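Workshop tips from an open day: sorting small parts by tray

Our workshop group spent an afternoon at the Wenivance open day in June, where two robot arms were sorting circuit boards and short wire harnesses between yellow trays and a central steel one. I went for the machinery and came home with a page of notes on bench layout. Most of them apply to anybody who repairs radios, lamps or small appliances in a garage, and they cost very little to adopt.

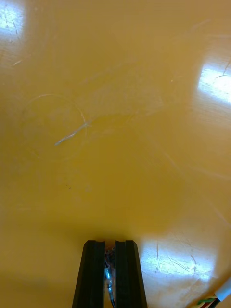
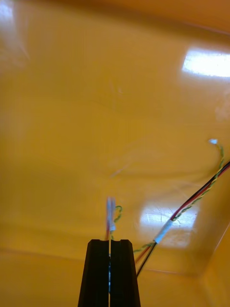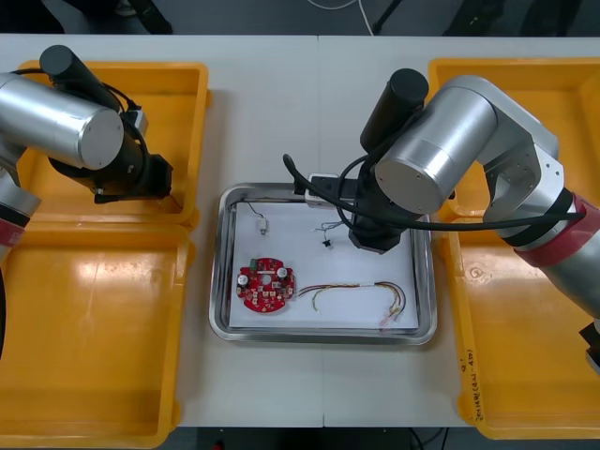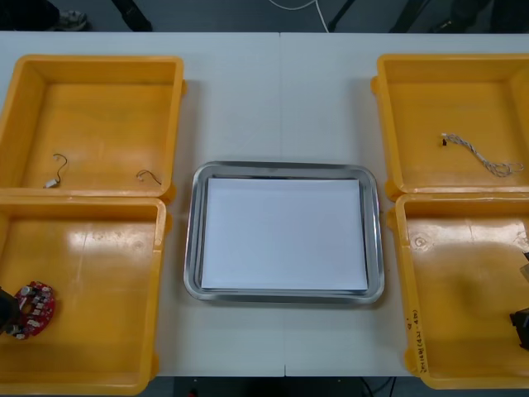
Bench layout

The bench was white, with yellow trays to the left and right and the steel tray in the middle. Valentin Brunner, who ran the demonstration, called the middle tray the exchange. Parts arrive there from one side and leave for the other. At home the same arrangement works with two baking dishes and an old roasting tray. Keep the exchange within easy reach of both hands and do not store anything in it overnight.

Line the centre tray with plain white paper. A black component or a thin grey lead is easy to find against white and hard to find against bare steel. Use several sheets and peel off the top one when it becomes dirty. Printed newspaper is a poor substitute, as the type hides small parts.

Gloss and glare

Glossy plastic trays wipe clean quickly, but they reflect overhead lights. The glare falls in bright rectangles, and a pale wire lying in one of them is difficult to see. Remedies, in order of cost:

1. Move the tray a hand's width. The reflection shifts and the wire becomes visible.
2. Turn off the ceiling light and use a desk lamp set low to one side.
3. Rub the tray floor with 300 grit wet-and-dry paper until the shine is gone. Use circular strokes and rinse well.
4. Lay in a sheet of matte drawer liner, cut 2 mm undersize so that it sits flat.

Scratches in a tray floor are mostly harmless. A fine scratch can look like a hair or a strand of wire, so run a fingertip across it before reaching for the tweezers.

Handling thin wire

Twisted pairs and two-conductor cable behave differently when lifted. The thin twisted pair springs back into whatever curl it was stored in, while the heavier cable tends to drag the rest of the harness along with it. I asked Zamfira Radu, one of the Wenivance technicians, how she would pick up a harness by hand. Her method:

1. Find the connector, or the sleeve that binds the wires together.
2. Grip there with flat-tipped pliers. Pointed tips mark the insulation.
3. Lift straight up for a few centimetres and let the loose ends hang.
4. Lower the free ends first, then the connector.

If a harness has no sleeve, add one. A short wrap of white tape partway along is enough, and it gives a place to write the circuit name. Avoid cheap electrical tape in a hot shed - the adhesive creeps and collects grit.

Handling boards

Hold a circuit board by its edge. Tall capacitors make tempting handles and their leads fatigue after a few bends. Alper Coşkun, from our group, has rebuilt the same Claremell amplifier 6 times and blames that habit for at least one of the rebuilds. Set boards down component side up, well clear of loose wire offcuts.

Marking trays

Write on the outside wall in black permanent marker. Writing on the floor of a tray is covered as soon as the tray is in use. Before marking, wipe the plastic with methylated spirits and let it dry. The same spirits will take the writing off again, although old ink may need a second pass. Print horizontally if there is room, as vertical lettering has to be read with the head tilted.

I number mine by job. Tray 919 has held the parts of a Viltier mantel clock for longer than I care to record, and the label is still legible.

Cables under and over the bench

Secure anything that crosses the floor behind a bench, particularly if people stand there to watch. A strip of carpet tape will hold a thin cable on concrete. For lamps and soldering irons, route the lead over the back edge and clip it at the corner, leaving enough slack to move the tool across the full width of the work.

Empty the trays at the end of the session, wipe them with a damp microfibre cloth, and stack them upside down to keep out dust.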